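Worktop (kitchen)

A worktop, also called a countertop or counter, is a flat, raised surface used for preparing food.
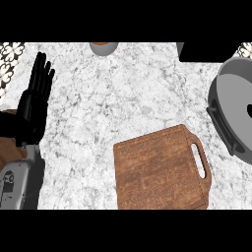 Early worktops were usually plain tables, scrubbed after use. Fitted worktops, fixed along a wall over cupboards, became common in the twentieth century. Materials include wood, laminate, steel, granite and marble.

Marble is a fairly soft stone. It is marked by lemon juice and vinegar, and most fitters advise sealing it before use. It stays cool in an ordinary room, so it has long been liked for rolling pastry.

In Ikcombe, slabs were cut at the Pleredgate works, which employed more than 800 people at its height. The works closed in March, 10 years after its sale to Trelen.

See also: Kitchen; Sink; Tile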